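Odton Support Desk
Ticket: Route rehearsal, guest wing model, Kellham site
Product: Obi two-arm housekeeping unit, rehearsal software
Status: Open, waiting on customer
Opened: 23 May 2021

Customer wrote:

Hello again, and thank you for being so patient with us on the last ticket. We are the housekeeping office at the Kellham guest house, and as you may remember we are getting ready to have an Obi unit take over the evening towel and linen run in the guest wing. Before it goes anywhere near a real hallway we are running it through the computer model of the wing that Follach built for us, and a few of us from the housekeeping side sit in on every rehearsal. I'm glad we do, even if it means the folding gets done late!

Our trouble is with the doorways. In the rehearsals the unit stops short of the narrow openings and waits for an operator to say go ahead. Sometimes that is a short wait, and sometimes we have time to fill the kettle. The stop code is 500 every time. We have restarted the session, reloaded the wing and cleared the saved routes, all with the same result. I'm attaching what we have from the unit's own view, beginning with the approach to the opening between the wooden panels.
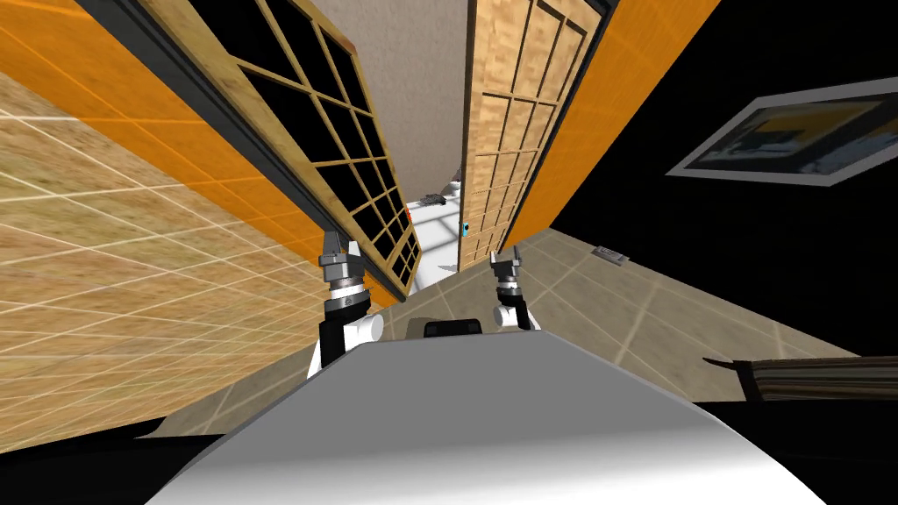

Will the evening staff still be needed if the unit does the linen run?
The linen run is the only job being handed over, and the evening shift keeps its people, with the freed time going to room checks and guest requests.

(I put that in because it gets asked at every rehearsal, and I'd like it on the ticket in case your trainers are asked too.)

Odton support replied:

Thank you for such a full write-up, it really does save a day of back and forth. Code 500 is a hold for confirmation, so the unit believes it needs a person's approval before it goes on. There are two usual causes. One is the clearance setting, which on new sites is 800 millimeters and is often wider than the doorways in older buildings. The other is the supervisor list. If the person at the console isn't on it, the hold stays up until somebody who is on it signs in.

Could you please open Site Settings, then Passages, and tell us what clearance you see? And could you let us know who normally sits at the console, by job title only?

Customer wrote:

The clearance is 800, exactly as you guessed. As for the console, it has been whoever is free, usually one of the room attendants, and I see now that only the two office logins are on the list. That explains the kettle. We have added 4 attendants this morning and they were rather pleased about it. It had been bothering them to watch over a machine they had no say in, and I can't say I blame them.

With a new login at the console the hold cleared from the attendant's own screen, so that half is fixed. We have left the clearance alone until we hear from you. Another view from the guest wing model is attached, in case the wall settings matter. 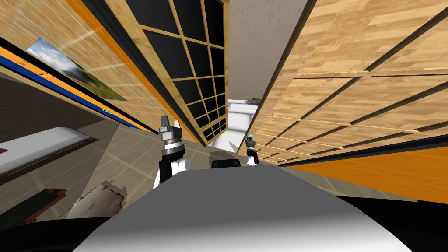 Attachment 2: Guest wing model, lattice panel and striped wall trim, from the unit's view

Odton support replied:

Wonderful, and please pass on our thanks to the attendants. Leave the clearance where it is for now. We would like someone to measure the real doorways first, at floor level and again at arm height, and send us the smallest figure. Door frames in older buildings can surprise you. In the meantime please run 8 rehearsals with an attendant at the console, and write down where each hold happens. An ordinary notebook is fine.

Customer wrote:

Measuring is under way, and the notebook has turned into quite a document. I have one more thing to add. 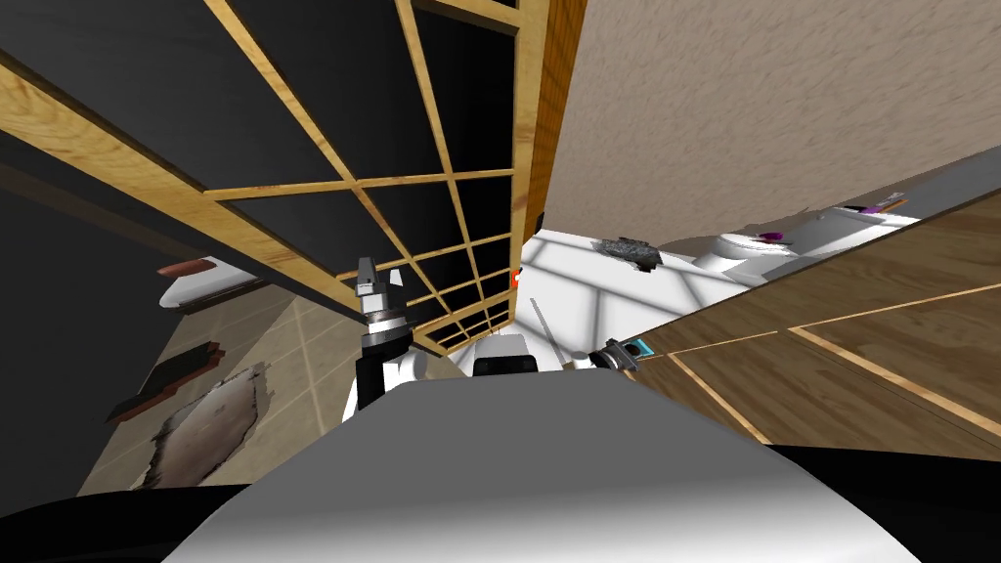
Our attendants have always decided for themselves what counts as a room that is ready to walk into, and I had never seen any of it written down until we had to explain it to Obi. One will step over a bath mat, another will pick it up, and a third goes back for the cart. The ragged gray patches on the tile in the attached view set off a long talk about this, with half the table reading them as holes and the other half as something dropped on the floor. We agreed that a person would stop and look, so we want the unit to stop and ask, and we want the question to go to the attendant on shift and skip the office. Is there a way to send floor holds to one group and doorway holds to another? Please also ask Follach whether those patches belong in the model. We'd be just as happy to keep them for practice.

Odton support replied:

There is a way, and it is under Alerts, then Who Gets Asked. Make one group for floor holds and one for passages, and add your attendants to whichever you like. A login can be in both. We have passed the question about the patches to Follach and linked it to this ticket.

Still needed from you: the smallest doorway measurement, and the notebook pages once the rehearsals are done. Photos of the pages are fine.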